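Paid testers wanted: sorting small foam-like blocks in Wemerport

Posted 10/19/21 by Abimbola Ogundipe, Sternico
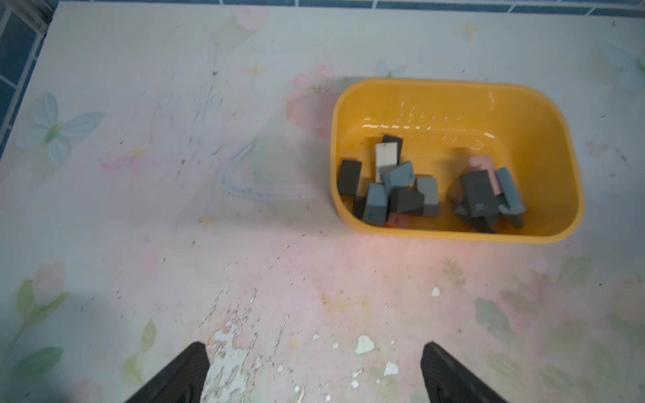 Sternico has been hired to check a claim. Jora, who sell a tabletop sorting kit called Sang, say that 60 minutes a week of sorting small blocks by color makes adults calmer and better at finding things at home. I doubt it. Their evidence is 1,068 customer surveys, filled in by people who had already bought the kit.

So we need adults who will sit at a table with a yellow tub of mixed blocks and sort them. Blacks, grays and blue-grays make up most of it, and telling the last two apart gets dull. You tip them back in and start over.

Sessions run 90 minutes, forms included, once a week for 4 weeks. You are paid after each one, whether or not you come back.

You should be over 18, able to tell gray from blue-gray without help, and not a Jora customer. Fans of home organizing shows may apply, but please say so. If you expect this to change your life, this probably isn't the study for you.

Results go out in June, including if they show nothing. To apply, write to Abimbola Ogundipe at the Sternico office in Wemerport and tell us which evenings you can't do.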